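Hello again from the back table! I finally sat down in December to wipe and wax my old work table, with Jaqueline Villaseñor on the phone for moral support.

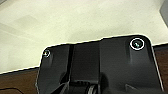
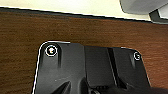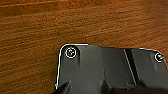
I went with a thin coat and a soft rag — Jaqueline swears by two coats, but I ran out of patience (and tea). Go with the grain, let it sit overnight, buff in the morning. Cirilo Contreras wants the leftover wax, so Cirilo, come and get it!

3 comments · Share

We use cookies to improve your visit. OK

Contact | © Groltano | Back to top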